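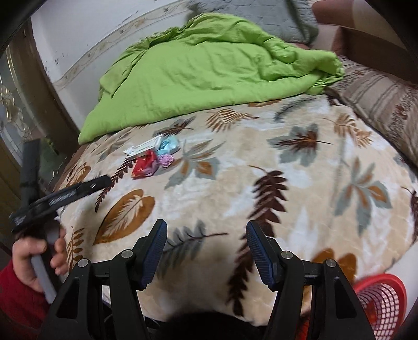 Leaf-print blanket, green quilt folded back.

Archive > Workroom notes > Print and pamphlets

4/13/26
Kwesi Ansah

Finished the second box of Jaratska material, the strike leaflets and what is left of the union minute book. The minute book starts in 1896 and the first pages are in two hands. Neelam reads the second one as the branch secretary. I'm not convinced, the signature on the November page has a different capital T. Left a slip in for Merike to check against the dues ledger.

Leaflets: 12 in the folder, 3 of them the same text on the eight-hour day with different mastheads. One masthead has been scraped off and overprinted "Workers of Vaher," so the type was probably reused after the Jaratska press was raided. Noman wants to date that one by the quarry lockout it mentions. Fine, but the lockout came in two rounds and the text doesn't say which.

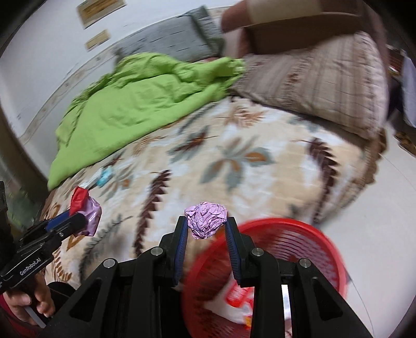
Pink-lilac foil, crumpled; red and pink wrapper at left.

Flattened the two worst sheets overnight under blotter. The tear on the land petition goes through the names, do not mend until Tõnu has copied them out. He thinks several signers were tenants on the Skundano estate who later joined the independence league. If so the petition belongs with the league papers and the box list is wrong.

Catalog wording: we agreed to stop writing "riot" for the Vaher march. The police report says riot, the leaflets say assembly. Use "march" in the title and quote both in the note.

Still to do: renumber folder 2, ask Merike about the ledger, order more blotter.

Matidard Labor History Archive | Contact the workroom | © Matidard | Back to top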